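Brastencombe Hall – Student Employee Work Area Check
Form 737, revised March

To be completed by the shift lead before student staff begin work. Mark each item Yes, No or N/A and add a comment where the answer is No.

1. Sign-in sheet is current and work-study hours are posted.
Yes. Two students are close to their weekly limit and have been told.

2. Exits and hallways are clear.
No. Boxes from Thibodeau Catering were stacked by the east door. Moved during the inspection.

3. Seating is stable and set back from walkways.
Yes.
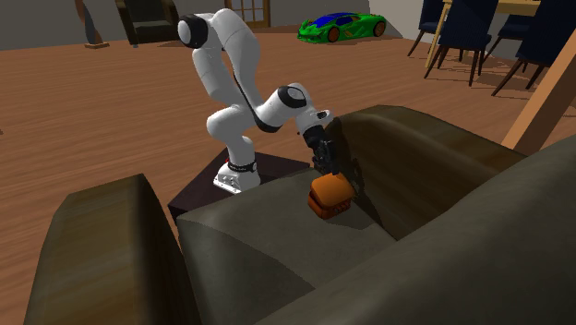 4. First aid kit is stocked and sealed.
No. Burn gel is missing – reorder through Ikeck Supply.

5. Food service students have valid handler cards.
Yes. 38 cards on file. Renewals for the fall term are to be submitted before the first shift.

6. Step stools and carts are in good repair.
N/A for the front desk. The mail room cart has a loose wheel and is tagged out of use.

Inspection date: Saturday, August 22, 2020
Result: Passed with corrections. Items 2 and 4 to be checked again.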